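本网站使用 Cookie 以改善浏览体验。继续浏览即视为同意。[接受] [设置]

手持夹爪示教作业规范:现场图集

本页为《Clatis 手持夹爪示教作业规范》第2版的配套图集,供 Skirkow 工作间的操作员、记录员和审核员对照使用。规范正文共12条,涉及工位、标记、线缆、人员站位与数据留存。本页只摘录与现场操作直接有关的条款,图下文字与正文冲突时,以正文为准。

适用范围:双手各持一个夹爪、在固定台面上完成的桌面操作示教。移动底盘、固定式机械臂以及人机共用工位不适用本规范,请查阅 Drudetti 单元的安全作业文件。

术语沿用正文。“标记块”指装在夹爪上的黑白方形基准标记,不论其外形为立方体或平板;“一段”指从发出开始口令到发出停止口令之间的连续记录;“作业物”指本段任务中需要夹取、移动或翻折的物品。

一、台面与标记块

操作员站在白色台面前,双手各持一个夹爪,两个夹爪上均装有白色立方体标记块。台上平放一块米色纸板框,夹爪前端附近有一个小金属圆环。
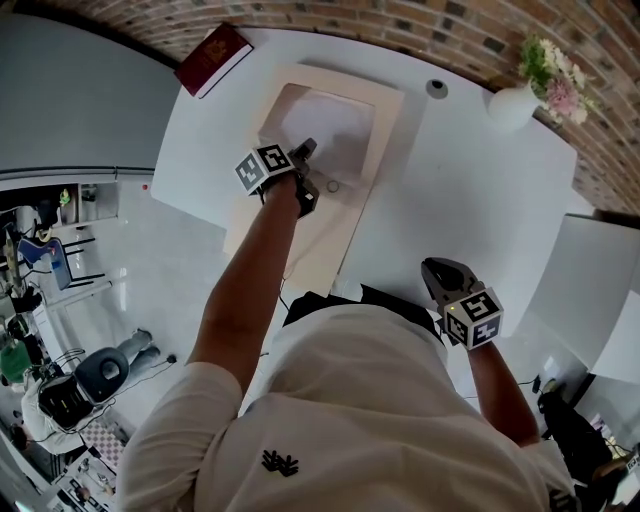 二、标记块的检查要求

1. 每段开始前目视检查标记块各印刷面。有划痕、卷边、油污或反光膜脱落的,整块更换,不得用记号笔补描。
2. 标记块编号须与夹爪编号一一对应,左右手不得互换。更换后重新标定,标定残差记入当班表格。
3. 操作中手指、袖口和作业物不宜长时间遮挡标记块。连续遮挡超过2秒的,该段标为“待复核”,由审核员决定是否保留。
4. 指示灯状态由记录员在口令前确认并口头复述,操作员不自行判断。

三、薄片类作业物

纸张、薄膜、织物等归入薄片类。夹持点应靠近边缘,夹爪闭合后先停顿,再移动。夹持力按柔性档设定,不得沿用硬质件的参数。作业物出现折痕后不再用于同一任务的后续段落,折痕会改变下垂形态,使同一任务内的样本失去可比性。

每个任务的薄片用量按10段一包准备,未用完的放回原包,不与其他任务混用。一个班次的总段数上限为130段,达到上限后停止记录,剩余任务顺延。

夹爪夹住一张白纸,纸面朝台面方向斜垂;黑色线缆自夹爪向下引出。

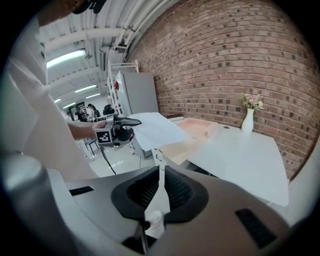
线缆走向按正文第7条执行:从夹爪尾端引出后应留有余量,不得绕过操作员颈部,不得横穿作业物的移动路径。线缆落地部分沿工位一侧收拢,通道方向不留线圈。手臂伸至最远位置时线缆若有绷紧,应调整站位或换用长线,不得靠拉扯接头补足长度。

背景物不要求清空,但同一任务的各段之间应保持一致。台面上的摆件在首段前定位,中途不得移动;确需移动的,另开任务号,并在备注栏写明移动前后的位置。

人员要求:非当班人员不得进入操作员手臂可及范围。记录员可在工位侧方就座,双脚及随身设备不得伸入操作员后退路径。操作员连续作业约12分钟后应放下夹爪休息,休息时间不计入任务时长。

留存要求:原始记录与当班表格使用同一编号,由 Lim 服务器归档。出现在画面中的人员须事先签署知情同意书;未签署者入镜的,该段先行隔离,完成模糊处理后再决定去留。

最后更新:7月

读者留言(4)

夹爪三号:第3条的遮挡时间是按单个面算,还是按整块算?我们这边两种理解都有。

编辑回复:按整块算。只要有一个面可稳定识别,即不计为遮挡。下一版正文会补上这句。

台面右侧:建议把柔性档的具体数值列出来。现在只写档位,换了一批夹爪以后手感差别比较大。

waban_07:薄片类里包不包括瓦楞纸板?厚度在2毫米上下的,我们一直按硬质件做。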